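3.2 Collecting the demonstrations

I'll be upfront that we started this part of the project with the wrong plan. Brisa Lozano and I figured we'd script the whole thing, let the arm run overnight, and wake up to a big pile of examples. What we got was a big pile of the same example. The scripted reaches were so alike that the Clornari policy learned one path through the air and got lost the moment a cube sat somewhere new.

So we went back to driving the arm by hand. Two of us took turns at the controls, one steering and one resetting the table, and we swapped after every 10 episodes (your wrists will thank you). An episode is short: start from wherever the arm happens to be, pick up the cube named in the prompt, put it in the basket, let go, back off. We kept the fumbles too, as long as the person steering recovered without help — a missed grasp followed by a good one taught the model more than we expected, and Section 5 has the numbers on that.

The resets turned out to matter as much as the driving. Brisa is tidy, I'm not, and for the first week you could tell from the starting layouts alone which of us had set the table! We fixed this by drawing layouts from a shuffled deck of 33 cards, each with a rough sketch of where things go. You draw a card, set the objects down, and don't fuss over it. Figure 4 shows the workspace with both cubes out.

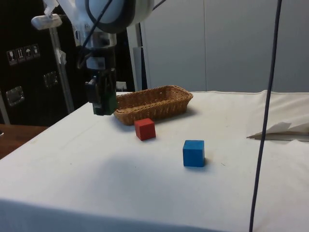

Figure 4. Tabletop setup for the basket task, with the red and blue cubes in front of the wicker basket.

We also stopped smoothing the cloth between episodes. At first we did it every time, and the early Lunell checkpoints got oddly picky about wrinkles, slowing down over any fold they hadn't met before. Leaving the cloth alone cleared up most of that. Lighting we never varied on purpose, though the Wednesday sessions ran late into the evening and probably gave us a bit of spread for free. Those episodes carry a separate tag, so anyone who wants to train without them can drop them.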